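Plurnlow Desk Hand, two-arm bench kit
Made by Serkov. Sold and serviced in the UK by Okico.
Page updated 12 August 2022

Stock: 29 left, next batch September
Weight, one arm with hand: 30 kg
Lead time: 35 days

Can it do chores yet? Some. We get asked this every day so here is the short list, from our own bench and from customers.

Does well: picking up small boxy things, turning a page if the paper is thick, putting lids on tubs, stamping forms. Slow at all of it. Slower than you.

Does badly: socks. Cling film. Anything in a bag. Cutlery drawers, dont ask yet.

Stamping is the job most offices want first. Hold the stamp, ink it, press it on flat, lift. Sounds like nothing. The grip has to be firm but the wrist has to give a little, or you get half a mark and a dent in the paper.
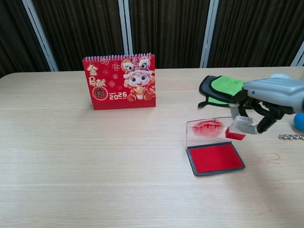

Pressure is set per job, in the Espinoza panel (included, runs on most laptops). Save it once and it stays. Ink pads dry out though, so check the first few sheets each morning and nudge it up if pale. Longest run without a person stepping in so far, 334 sheets. Then it picked up two at once.

Shop floor: light packing and sorting, yes. Lifting, no. Not for wet areas, not for food.

At home: we'd wait. It will wipe a table. It wont notice the cup on it.

In the box: arms, hands, bench clamps, cables, stop button, spare finger tips. Stamps, pads and paper not included.

Returns within 30 days, unused clamps please. Demo visits by appointment, bring your own forms, we'd rather see teh real ones.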